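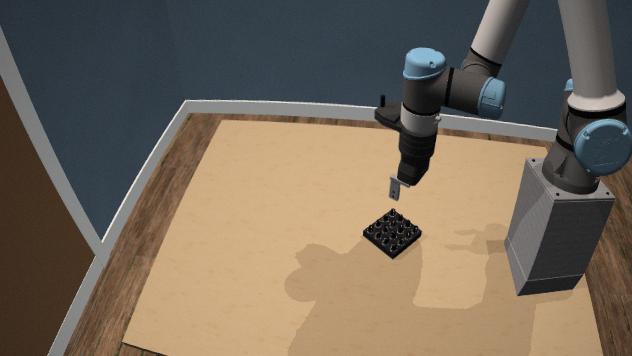
Small black block on a tan work mat

Section 5: Oiling a wood tabletop with the Nelton kit

July – by Gunnel Torvik

So you've sanded, you've wiped, and you've opened the tin to have a sniff (everyone does). I've used the Nelton kit on my kitchen table in Prerov and on a pile of borrowed side tables, and this is how I go about it now. If your top still has old varnish on it, go back to Section 4 first, please! Oil can't get through varnish and you'll just end up with a sticky table.

Before you start

1. Open a window and leave it open.
2. Stir the oil with the flat stick from the kit. Don't shake the tin.
3. Try a dab on the underside and let it sit overnight. Oil makes most woods darker, and I'd much prefer you found out by how much down there.

First coat

4. Pour a small puddle in the middle, smaller than you think you need, and push it out toward the edges with the white pad.
5. Follow the grain. On a round top I still work in straight lines, all the way across, and do the rim last with whatever is left on the pad.
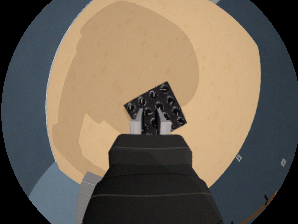
Round top, fine grain, seen from above

6. Wait 5 minutes, then look across the surface with a lamp held low. Dull patches want a little more oil, so go ahead and feed them.
7. Wipe off everything that's still sitting on top with a clean cotton rag. Really wipe. I go over the whole thing with a second rag too.

CAUTION: Oily rags can heat up and catch fire on their own. Soak them in water as soon as you're done and lay them out flat outside to dry. Never ball them up in the trash.

Second coat

8. Leave the table alone until the next day – no cups, no newspaper, no cat if you can manage it.
9. Rub lightly with the gray pad, brush off the dust, and repeat steps 4 to 7 with half the oil.

NOTE: The Widoda oil my neighbor likes goes on much thicker. If that's what you have, follow the times on its own tin and ignore mine.

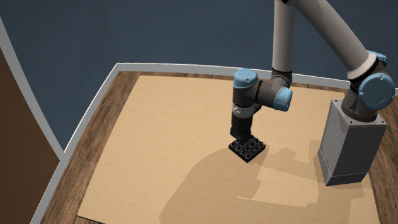 Can I put a mat or tablecloth on the table right away?
Wait 2 weeks. The oil needs air to harden, and a cover can leave marks that you'll have to rub out with the gray pad.

Everyday care

Wipe with a damp cloth and then a dry one. Skip anything with bleach in it. When water stops beading up, do one thin coat and you're set for a good while. I also keep felt pads under anything heavy, mostly because I'm a dragger and I know it.

The same kit works on bare wood floors, but you'll want the long-handled applicator and a route planned out to the door. More on that in Section 6. 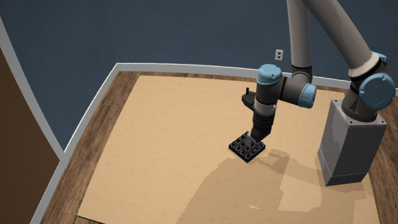

Streaky brown floorboards beside a dark slate-blue wall

Comments

Guðlaug Toft: I skipped the test dab on my Björklund bench and it came out so much darker than I wanted. Do the dab!

benchpress_ed: Does the gray pad wear out? Mine went to crumbs on the second coat.

Gunnel Torvik: @benchpress_ed mine lasts two tables if I go easy on it. Any very fine pad will do.

Posted in: Wood Care, How-To Guides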